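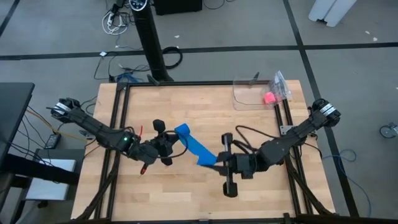
Eduardo Esteves held that a cloth should be folded by its corners and never by its middle, and that most faults in a finished stack can be traced to the first two points at which the fabric was taken up. The rule is a convenient place to start, although the second half of this chapter will qualify it.

Chapter 6
Handling and Folding Small Cloths

6.1 Scope

This chapter covers flat woven and knitted pieces up to 80 cm on the longer side: dust cloths, hand towels, napkins, and wipes. Sheets and table linen are treated in Chapter 7. The reader should already know the fabric classes in Chapter 2 and the meaning of grain and bias.

6.2 Terms

A grasp point is any place where the cloth is held clear of the table. The span is the straight distance between two grasp points. Slack is the difference between the span and the length of cloth lying between the points. A cloth has a twist when one held end has been turned relative to the other about the line of the span.

Twist and slack are separate quantities. A cloth pulled until its slack is near zero may still carry a twist, and more tension will only tighten it into a band. To remove a twist, reduce the tension, turn one end back, and then restore the span. If the direction of the turn is in doubt, lay the cloth down and find the corners again.

6.3 The work surface

A hard, level tabletop is assumed throughout. Finished pieces and small loose items are kept toward the edge. A raised border helps to keep items on the table but limits how far a cloth can be drawn over the side, so the smoothing stroke in Section 6.5 must end inside it.

6.4 Source of the measurements

The fold data are taken from the Ferham trials, in which 564 cloths were folded and stacked in groups of 15. Edge offset was measured after the second fold. Cloths that were dropped were recorded separately and appear in Table 6.2.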